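3.2 What people told us about shared kitchens

I went into the interviews expecting to hear about rent. Mostly I heard about dishes! We talked to 79 tenants in Clotelow who share a kitchen with at least one person they aren't related to, and the plates came up long before the money did. Thaís Portela and I read every transcript twice and argued a fair bit over the codes (she wanted "fairness" and "nagging" kept apart, and she was right).

People keep a kind of running tally in their heads, and it goes back months. One tenant could still tell me who had left a pan soaking in January. Moura calls this slow bookkeeping, and I've borrowed the term – it fits what we heard better than "conflict" does.

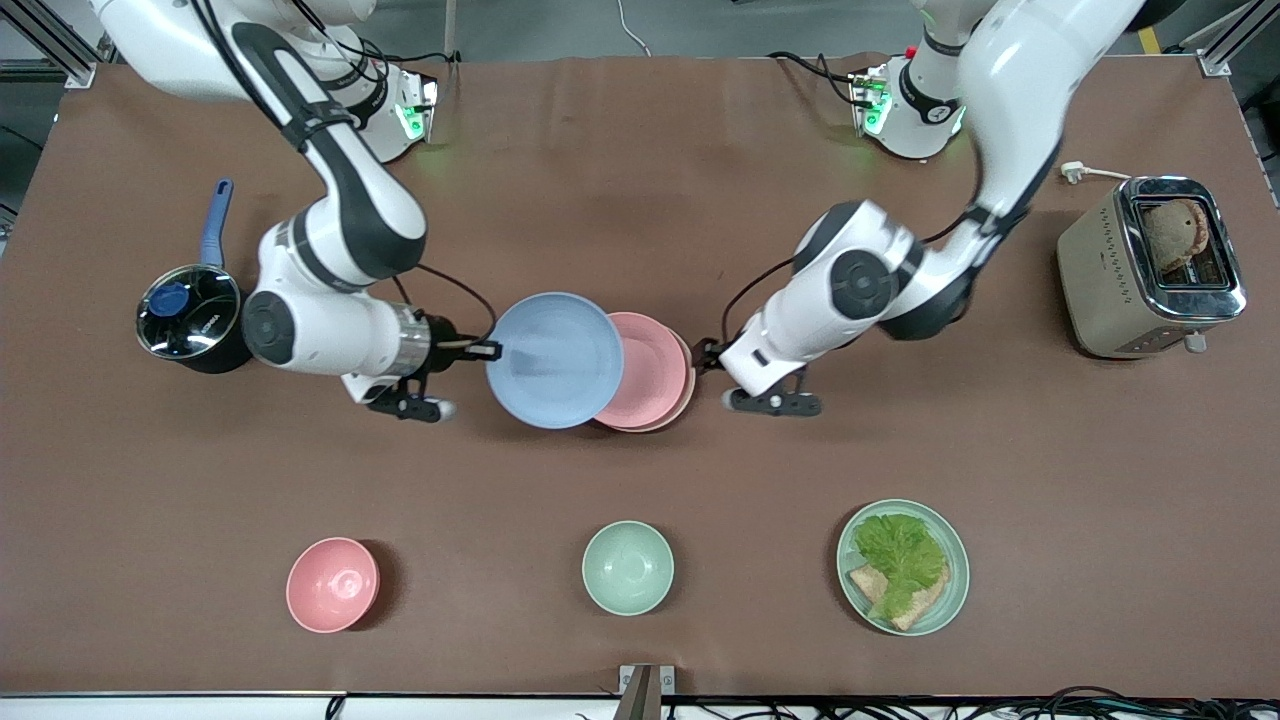

Figure 5. Plates, bowls, a saucepan and a toaster on a brown tabletop.

3.3 Who owns the toaster?

Ownership was messier than I'd guessed. Food had clear owners nearly everywhere, but appliances drifted. Somebody moves out, the toaster stays, and a year later it belongs to the apartment. In eight households the tenants gave us two different owners for the same item, and both sides were completely sure. Honorato found much the same thing with furniture in Drokari, though her tenants were older and had stayed put longer.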